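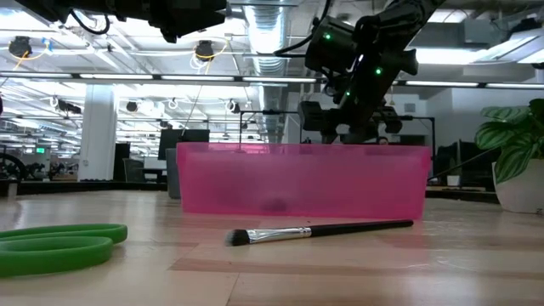
Last updated: August

Bruvex Team Coach, the self-study box for new managers: my review after one full round

I lead a small team at a packaging company in Broncombe, and last spring I was asked to choose a training for our new supervisors. A trainer in the room was too expensive for us this year, so I bought the Bruvex Team Coach box. It contains a workbook of 104 pages, a set of conversation cards and a login for the audio lessons. Four of us worked through it together, one chapter each week, on company time.

The workbook is the best part. The language is clear, also for people like me who learned English at school and not at home. Each chapter begins with a short case from a workplace, then there are questions and an exercise to do with your own team before the next chapter. The chapter on giving feedback I have now read three times. I used its opening sentences with a colleague who was often late with his reports, and the talk went much calmer than I had feared.

The cards I like less. Many of them ask almost the same thing with other words, and after two meetings we had chosen our favourites and left the rest in the box. The card stock is also thin and the corners bend quickly.

With the audio lessons I had mixed feelings. The speaker is pleasant and does not hurry, and most lessons take around 20 minutes, so I could listen to one on the bus. But there is no written text with them. If you miss a word, you must go back and search for it, and this is tiring in a second language. I wrote to Bruvex about it and received a polite answer on Sunday evening, without a promise.

Before this I had tried the Herrero course, which is fully online. Herrero has better videos, but I did it alone and I have forgotten most of it. The Gritden handbook is cheaper than both and good for looking something up, but it has no exercises.

I would buy the Bruvex box again for a small group. For one person alone I would take only the workbook, which is also sold separately. My score is 4 out of 5.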